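Follonau's free tier streams from the cloud and stops there: it won't keep a copy of your own files on your machine, and the upload tool ignores anything it can't read tags from. This page covers moving a local music collection into a Follonau library so that albums stay together, artist names match, and nothing gets uploaded twice. It assumes a desktop computer, a free account, and the Zaidi tag editor. Any tag editor that can write ID3v2.3 will do the same job.

## Before you start

- Sign in to Follonau on the web and confirm that **Library > Uploads** is visible. On older accounts it stays hidden until you accept the new terms.
- Make a full copy of your music folder on a second drive. The steps below change files in place.
- Turn off sync in any other music program that watches the same folder.

The test collection used for this page had 153 albums, most of them ripped from CD over a long period with different software.

## 1. Sort the folder

Follonau groups tracks by the *album artist* tag first and the *album* tag second. Folder names have no effect on the final library, but the uploader works through one folder at a time, and a clean layout makes failures easier to trace. Use this structure:

`Music/Album Artist/Album/01 Track.mp3`

Put compilations under `Various Artists`. Multi-disc sets go in a single album folder, with the disc number at the front of the file name (`2-01 Track.mp3`).

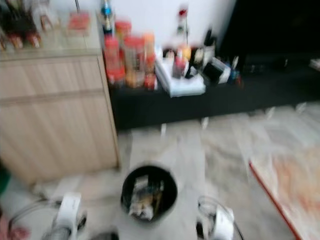 Album artist is the field people most often leave blank. When it is blank, Follonau falls back on the track artist, and a soundtrack with twelve performers becomes twelve albums. The sorting rule is the one you would use for red and orange jars at one end of a long black table: keep what belongs together in one group, and give the group one label. In Zaidi, select every track in the folder, type the value once in the album artist field, and save.

## 2. Fix the tags

Open the top-level folder in Zaidi and switch to column view. Work through the columns in this order:

1. **Album artist.** Sort by this column. Blank rows come to the top.
2. **Album.** Look for near-duplicates such as `Live` and `Live ` with a trailing space. Zaidi's *Trim* command removes the space.
3. **Track number.** Use plain numbers. The uploader reads `3/11` correctly, but `A3` is treated as zero.
4. **Year.** Four digits only. A full date is accepted and then cut down to the year.
5. **Artwork.** One embedded JPEG per track, square. PNG files are converted on upload and sometimes lose their color profile.

Save as ID3v2.3 with UTF-16 text. Files saved as v2.4 upload without an error, but accented names can come out wrong. Thiện Mạc and Cúc Thân, who maintain the Zaidi presets, have a ready-made one called `cloud-safe` that sets both options.

## 3. Upload in batches

Open the uploader and choose **Add folder**. Add one artist at a time for the first few, and check the results on the web before adding more.
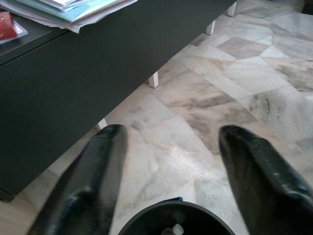

The queue is limited by number of files, and large queues tend to stall. In testing, batches of some 61 albums went through overnight on a home connection; anything larger stopped partway and had to be restarted. A restart is safe. The uploader compares file fingerprints and skips what is already there, provided the tags have not been edited in the meantime. If you edit tags after an upload, delete the album from the web library first and then send it again.

Set **Match quality** to *Upload original* for live recordings. The default setting replaces your file with a catalog version when it finds one, and it is poor at telling a live take from the studio take.

## 4. Check the library

On the web, go to **Library > Uploads > Recently added** and sort by album. Two faults are common:

- **Split albums.** The same cover shows twice. Go back to step 2 and compare the album artist field letter by letter.
- **Missing tracks.** Open `upload.log` and search for `38`. Code 38 means the file could not be read, usually because of copy protection.
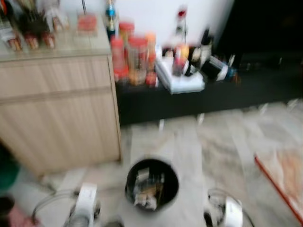
Changes made in the web editor apply only to the cloud copy. To keep the local files in agreement, make the change in Zaidi and upload again.

## Phones

The mobile app refreshes its album list when it is opened. If new albums don't appear, pull down on the library screen, then force a rescan from **Settings > Storage > Rebuild index**. Playlists are not affected by the rescan.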